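Mosstead Football Club
Player Registration and Transfers: Frequently Asked Questions

Last revised April 12, 2019

The following answers are provided for players, parents, guardians and officials of other clubs. They summarize the Club's registration policy and do not replace the full text, which is available from the Registration Office on request.

GENERAL

Who must be registered?

Every player who takes part in a competitive match for the Club, at any age level, must hold a valid registration before the match begins. Trial players may attend up to five training sessions without being registered. They may not appear in a match of any kind during that period, including friendly matches played at the Grester Road ground.

When does the registration period open and close?

Registration for the coming season opens in May and remains open for 40 days. Applications received after the closing date are placed on a waiting list and considered in the order in which they arrive. The Club cannot hold a place for a player whose application is incomplete.

What documents are required?

Applicants must supply a completed Form R, proof of age, and proof of address. Players under 18 must also supply a consent form signed by a parent or guardian. Copies are accepted for all documents except the consent form, which must be an original.

May I register with two clubs at once?

A player may hold only one competitive registration at a time. Players who also take part in school or college matches are not affected by this rule, but should tell their team manager which dates are likely to conflict.

KIT AND EQUIPMENT

Does registration include a kit? 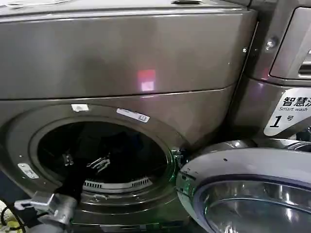

Registered players receive one home shirt, one away shirt, shorts and socks. All items remain the property of the Club and must be returned within 21 days of the end of a player's registration. Players are responsible for keeping the kit clean and in good repair while it is in their care. Shirts should be turned inside out before washing, and either a top-loading machine or a front-loading one with a round porthole opening is suitable. Fabric softener should not be used on shirts with printed numbers. Lost items are charged at replacement cost.

May I keep my squad number from last season?

Returning players have first claim on the number they wore previously, provided that they register before the closing date. After that date, unclaimed numbers are released to new players. Where two players request the same number, it is given to the player with the longer registration.

May I add my own name to a shirt?

Names may be printed on first-team and reserve shirts only. Printing is arranged by the Club through its supplier, Clidirness Sportswear. Shirts altered by any other party will not be accepted on return.

TRANSFERS TO ANOTHER CLUB

How do I request a transfer?

A player who wishes to leave must submit Form T to the Registration Office. The form must state the name of the club the player intends to join and the date from which the transfer is requested. A verbal request to a coach or team manager is not sufficient.

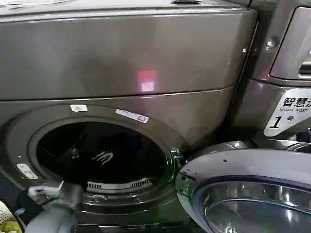 Once Form T has been received, the Office will confirm that the player has no unpaid fees and no kit outstanding. If both conditions are met, a release is issued to the new club within five working days. A player may not appear for the new club until the release has been confirmed in writing.

Can the Club refuse a transfer?

The Club may withhold a release only where fees or equipment are outstanding, or where the player is serving a suspension. It will not withhold a release for sporting reasons. A suspended player may still transfer, but the remaining matches of the suspension must be served at the new club and will be noted on the release.

Are registration fees refunded when a player leaves?

Fees are refunded in full if Form T is received before the player's first competitive match. After that point, half of the fee is refunded until the midpoint of the season. No refund is made in the second half of the season except on medical grounds, for which a letter from a physician is required.

May a player return during the same season?

A player may return once in the same season, subject to the availability of a place. A new Form R is required. The earlier squad number is not guaranteed.

LOANS

What is the difference between a loan and a transfer?

Under a loan agreement, the player remains registered with the Club and plays for another club for a fixed period. Loans are available to players in the reserve and first-team squads. The agreement must be signed by the player and by both clubs, and must state whether the player may be recalled early.

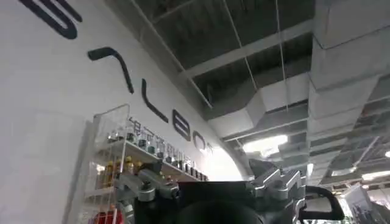
Early recall requires seven days' written notice unless the agreement sets a different period. A player who has been recalled may not be loaned to the same club again until the following season. Medical costs arising from matches and training are met by the borrowing club for the length of the loan.

May a loaned player appear against the Club?

No. A loaned player is not eligible to play in any competitive match between the two clubs. Friendly matches are at the discretion of the managers.

CONTACT

How can I appeal a decision of the Registration Office?

Appeals must be made in writing within 21 days of the decision and should include any supporting documents. The appeal will be heard by officers who took no part in the original decision, and the player may attend in person or submit a written statement.

Where should forms be sent?

Forms may be delivered by hand or mailed to: Registration Office, Mosstead Football Club, P.O. Box 3001, Mosstead. Please write the player's full name and age group on the outside of the envelope. Forms left in the clubhouse or given to coaches will not be treated as received until they reach the Office.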